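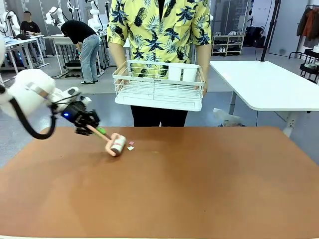

The Sudlow roller test is an informal bench procedure for comparing robot grippers, in which an arm picks up a hand roller by its handle, lowers the head to a tabletop, and moves it along the surface without letting go. It is used mostly by small labs and by companies that sell things to small labs. It is named after the Sudlow workshop, where it was first written down, although several people claim to have been doing it earlier and simply not bothering anyone about it.

The test has no standing with any standards body. Its supporters regard this as an oversight and its critics regard it as the system working.

Background

Most early gripper comparisons at Sudlow used blocks. A block is a polite object. It has flat sides, it sits where it is put, and nearly any two-fingered gripper can lift one, with the result that the first comparison sheet gave every gripper in the building a perfect score. Gerrit Mthembu, who had been asked to recommend one of them for purchase, is recorded in the minutes as finding the sheet "very encouraging and of no use."

The roller replaced the block the following July. It was chosen for its awkwardness. The handle is long and narrow, the head is off at the far end, and the whole tool wants to turn in the fingers as soon as the head touches anything. A grip that looks firm in the air may turn out to be a hinge.

Procedure

The written version, dated 9/7/18, fits on one page, and half of that page is a list of who may change it. The steps are as follows.

The roller is laid on the table within reach of the arm. The operator may choose how it lies for the first trial but not for the ones after it, where its position is taken from a printed card. The card was brought in after it was noticed that operators, left alone, place a roller exactly where their favorite gripper likes it.

The gripper closes on the handle and lifts. The roller is held in the air for 4 seconds, which is long enough for a slow slip to show and short enough that people keep watching. It is then lowered until the head rests on the table, and drawn 40 centimeters along a straight line. The arm lifts the roller again, holds it for the same time, and puts it down.

A full run is 18 trials. The figure has never been defended. It is understood to be the number of rows that fit on the original score sheet under the heading.

Scoring

Each trial is marked in one of four ways: held, turned, slid, or dropped. "Turned" means the handle rotated between the fingers but stayed in them. "Slid" means the fingers ended up at a different place on the handle. A trial may be both turned and slid, in which case the sheet offers no guidance and the operator writes in the margin.

Drops are rare and are considered the least informative result, since everyone in the room can see what went wrong. Turning is the mark that separates one gripper from another. Under the 2018 rules a turn of less than 2 degrees was to be ignored, a clause that assumed somebody would be measuring the angle. In practice it is judged by eye, and a small turn is generally noticed by whoever built the other gripper.

Fingertips

The test is sold as a comparison of grippers. For much of its life it has been a comparison of fingertips. A stiff, bare finger meets a round handle along a thin line and has little to resist twisting with. A soft pad spreads against the handle and does better, often by enough to swamp any difference in the mechanism behind it.

This came to light when Jeptoo Mabula swapped the pads between the best and worst grippers on the Sudlow list and ran the test again. The two grippers changed places. The list was taken down from the wall that afternoon and has been described since as "under revision."

Later versions of the sheet ask for the pad material, its thickness, and how long it has been in use. The last of these is usually left blank. Pads wear, and a pad that has been through a long week of rolling will let a handle creep that it held without trouble when new. Fresh pads have their own problem, being slightly tacky, and a few labs now run a warm-up session nobody scores.

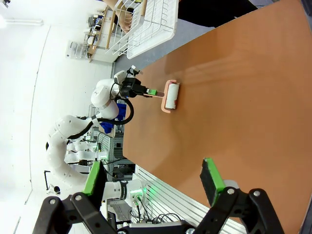
Spyros Gavalas has objected that all of this proves the test is measuring the wrong thing. In his view a lab that wants to know about pads should test pads, with a weight and a string, and a lab that wants to know about grippers should fit identical pads to all of them before anyone reaches for a roller. He has also pointed out that the downward push of the arm is set by hand and varies from one operator to the next, so that a gentle operator can make almost any gripper look thoughtful.

The first objection was accepted and matched pads have been required ever since. The second was accepted in principle, the traditional place for storing objections of that type. The sheet now has a box for contact force. Labs with a force sensor at the wrist fill it in, and labs without one write "normal."

Camera placement

A wrist camera is recommended but not required. It sees the fingertips from close range and picks up small turns that are hard to make out from across the table. Its weakness is that the gripper itself takes up a good part of the picture, and the held object often hides the very contact being judged. The head of the roller, out at the end of the handle, may not be in view at all.

A fixed camera beside or above the table has the reverse set of faults. It shows the whole tool and the path it takes, and it tells the viewer very little about what the fingers are doing. Edgars Lill proposed using both and trusting the wrist camera in any dispute. This was adopted, and disputes promptly moved to the question of whether the two recordings were lined up in time.

Where there is a second arm, its wrist camera can be pointed at the first gripper during the run. Operators like this view a great deal. It does tie up an arm for the length of a session to hold a camera, a job for which a tripod is widely available.
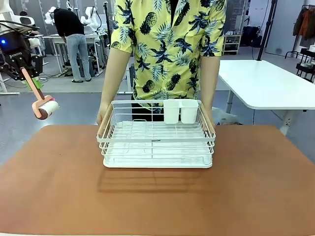 The sheet also sets a rule for marking slips seen on one recording and missed on the other. These count. A slip seen only by a person standing near the table, and on no recording, is entered in pencil.

Variants

The Bestar variant drops the straight line and has the arm roll out and back, reversing direction halfway. The reversal is hard on a loose grip, and grippers that pass the original sometimes fail this one in the first few trials. It is the more useful test, and the less popular with anyone who has already published a score.

The Matlala variant adds a handover: one arm holds the roller out and a second takes it by whatever part of the handle is left. Most failures happen at the moment when both grippers have hold of it and neither controller is inclined to give way. Sizwe Venter has called this the only section of the test that resembles ordinary life.

Inamix, which makes finger pads, publishes results from a shortened form with no hold in the air. The company describes the results as comparable to the full test. They are always higher.

Criticism

Apart from the matters raised above, the usual complaint is that no two labs own the same roller. Handles differ in width, finish, and taper, and the sheet says only that the tool should be "a common hand roller in fair condition." A proposal to name one model was put forward and then withdrawn when the chosen model went out of stock. Results from different labs are for that reason not supposed to be compared, and a table comparing them is updated every July.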